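Skuvitz to Extend Household Waste Sorting Service to Brokgate

BROKGATE, April 9, 2019 – Skuvitz, a waste collection company, will begin separate pickup of food scraps and packaging in Brokgate in June. The service will cover 400 homes in the first stage and will add the apartment buildings on the east side of town at a later date.

Households that sign up will get a printed sorting guide and a pickup calendar. Food scraps will be collected every week. Cardboard and clean plastic packaging will be collected every second week. Regular trash pickup days will stay the same.

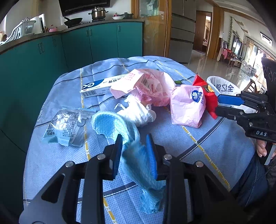 The company has run the same service in Illuritz for 13 months, where more than 600 homes now take part. Most calls from residents there were about plastic bags and mixed packaging, and the guide has been rewritten to deal with those items first.

Food scraps from Brokgate will go to the Kouris composting site. Cardboard will be baled at the Skuvitz depot and sold to paper mills.
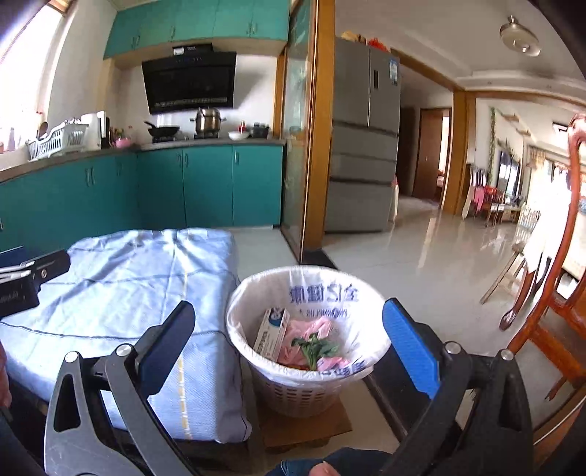
Vegetable scraps, a cardboard box and a plastic bag in a lined household wastebasket.

The monthly fee is $5 per home and will be added to the existing trash bill. Renters may sign up without their landlord. Sign-up forms are available at the Skuvitz office in Brokgate and can be returned by mail or in person.

About Skuvitz
Skuvitz collects household and small business waste in Brokgate, Illuritz and nearby towns.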